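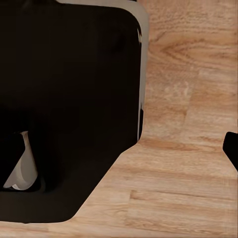

Rūta Urbonaitė, student member, Dorkdale Robotics Club

Print | E-mail

For our club project we drive a simulated arm to a red toaster on a grey table. From the room view I can judge the distance well.

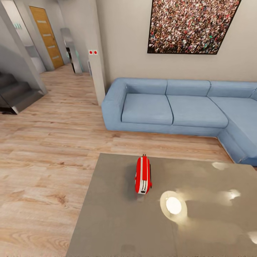
In the close view I lose my sense of depth. How do you practise this? Our demo is on Wednesday.

Oddsson
Go slower near the table. I set 40 for speed, then 18 for the last part.

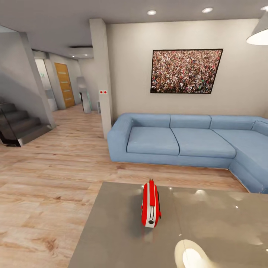

Also save the start position, so every member begins from the same place.

Jurenari
Same problem in my class. More practice I guess.

Print | E-mail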